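Rosser council backs repaving of Ilside highway, with work to start in October

ROSSER — The Rosser town council has approved a plan to repave and restripe the highway between Rosser and Ilside, a job that drivers and business owners on both ends have been asking for over several years.

The vote was 8 to nothing. Crews are expected to begin at the Ilside end in October and move toward Rosser as weather allows. Work will stop for the coldest part of the winter and pick up again in the spring.

The contract went to Gonine, a paving company that resurfaced the streets near the Rosser fairgrounds two summers ago. A second bidder, Drarkar, offered a shorter schedule but wanted to close the road completely for part of the job. Council members said a full closure would have sent trucks onto county roads that were not built for them.

"We heard from the school bus drivers and we heard from the feed store, and they all said the same thing. Keep one lane open," said council member Dwynwen Pumphrey. "It will take longer this way. People told us they could live with longer."

The town received 2,223 written comments on the plan during the public review period. Most were in favor of the work. The complaints were mainly about noise, dust and the timing of lane closures.

Under the approved schedule, lane closures will begin each morning at 8:30, after the school buses have gone through, and end by 4 p.m. There will be no work on holidays. Flaggers will direct traffic wherever both directions have to share a lane, and drivers should plan on short waits.

The highway carries most of the traffic between the two towns, including grain trucks during harvest. The top layer of pavement will be ground off and replaced. Crews will also clear ditches, repair the shoulders and replace two culverts near the Ilside turnoff that have backed up in heavy rain.

New lane striping will be the last step. The old paint was a frequent subject in the public comments, with many people saying the lines are hard to follow at night or in the rain. The new markings will use a more reflective paint than the town has bought in the past.

Ifor Ifans, the town's public works supervisor, said his department has patched the road every spring but that the patches no longer hold for a full season.

"You fill a hole in April and you're back in the same place by fall," Ifans said. "At some point you're spending the money anyway, and you don't have a road to show for it."

Ifans said the new surface should need little beyond crack sealing for several years. His department will inspect it each spring and again before winter.

Gonine has 365 days from the start of work to finish the job. Days lost to weather will be counted, but the company can ask the council for an extension if the winter is unusually long. The contract includes a daily penalty if the deadline passes without one.

Money for the project comes from the town's road fund and from a fuel tax share that had been set aside for it. Pumphrey said property taxes will not go up to cover the cost. Ilside will pay for the stretch inside its own limits under an agreement the two towns signed in the spring.

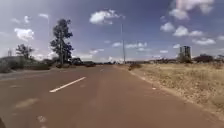
White dashes divide the lanes on a stretch of open highway.

The town has mailed notices to the 784 addresses closest to the route. The notices list the order of work and explain how residents can reach their driveways while crews are in front of their property. Gonine is required to put a paper notice on each door the day before it blocks a driveway, and to leave a way through for emergency vehicles at all times.

Mail delivery and trash pickup will continue, though trash may be collected earlier in the day on some parts of the route. Residents there are asked to have their bins out by 6:30 a.m.

Farmers who need to move wide equipment along the highway during the work should call the public works office a day ahead so that flaggers can be told.

A public meeting on the schedule will be held at the Rosser town hall at 7 p.m. before work begins. The date will be posted at the town hall and the library. Ifans and a representative from Gonine will take questions.

In other business, the council renewed its lease on the salt storage building and put off a decision on new parking meters downtown.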